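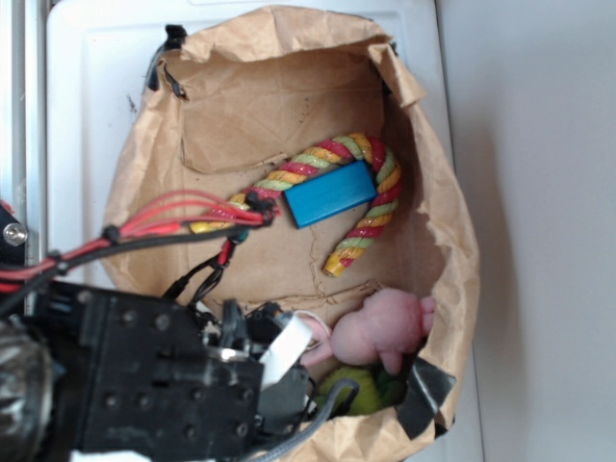
Young Readers > How Stuff Works > Robots
Search articles Go

Which Hand Should a Robot Wear?

You got two hands for free, and they came already attached. A robot has to be given one, and somebody has to decide which.

The part of a robot that grabs things is called a gripper. Some grippers have two stiff fingers. Some have soft, rubbery ones. Some have no fingers at all, just a suction cup, like a very serious plunger.

At a workshop called Fultivar, Saskia Costigan and Mireille Fakhoury compare grippers for a living. Their favorite test needs a paper bag and a few toys. A braided rope toy, a small blue block and a fuzzy pink plush toy can go in the bag together, and the robot is asked to take them out again. You could do this while eating a sandwich. Robots find it quite stressful, or would if they had feelings.

Why is it hard?

A block is stiff and has flat sides, so two fingers can pinch it. A plush toy squashes. Squeeze it too little and it slides away. A rope toy likes to lie underneath other things, and pulling on it moves whatever is on top. Then there's the bag. Paper crumples and tears, and a gripper that bumps the side may come up holding a handful of bag. This counts as a miss, even if the robot looks pleased with itself.

How do you make it fair?

Suppose the Tipoki gripper gets an easy bag and the Clavedico gripper gets a messy one. The Tipoki would win, and you would have learned nothing except that easy bags are easy. So each gripper gets the same toys, the same kind of bag and 500 tries. If it drops a toy 3 times in a row, Mireille stops the test and checks the screws. Saskia checks the wires, which love to snag on things.

So who won?

The Tipoki, with its stiff fingers, was better at blocks. The Clavedico, with its soft ones, was better at plush. Both were bad at rope. Saskia had hoped for a clear winner and went to get a coffee.

Try it yourself

Put five small toys in a paper bag. Take them out using kitchen tongs, then try again wearing an oven mitt. Close one eye for the last round – a robot with a single camera has trouble telling how deep things are, too. Write down what you dropped each time, and ask before you borrow the tongs.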